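Rivoreck 3 im Test: Greifplanung für kleine Teile

Wir sortieren mit der Software Kleinteile in Fächer und nutzen sie seit Mai. Die Einrichtung dauerte 18 Minuten, der Import aus Tustano lief ohne Fehler. 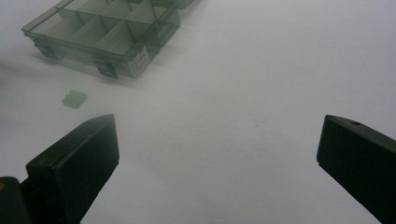 Die Segmentierung ist der stärkste Teil von Rivoreck. Transparente Behälter machen vielen Programmen Mühe, und auch der rauchgraue Sortierkasten mit seinen durchsichtigen Trennwänden braucht eine eigene Maske – das flache hellgrüne Teil davor nicht. Ein Plan steht nach etwa 130 Millisekunden.

Schwach ist der Log-Export. Vier von fünf Punkten.

Babatunde Ibrahim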